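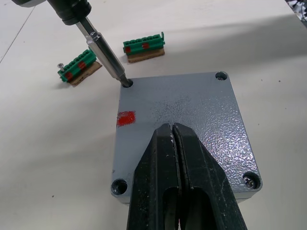 One reader of the first release complained that it had more saints' days than saints, and the complaint stands.

Plendora, version 2

Procession and feast-day notices from the parish bulletins of Galtcombe and Runda, typed up line by line. 1000 notices, 12 columns, one CSV.

Spelling is as printed. Galtcombe spells "procession" three ways, once all on the same page.

Known gaps: February is thin. Runda's bulletin skipped six issues and came back without a word about it.

The "hymn" column is mostly blank. The "refreshments" column is complete.

Notices from the Saliba chapel are in English only; the originals were bilingual.

License: free to use with credit to Plendora.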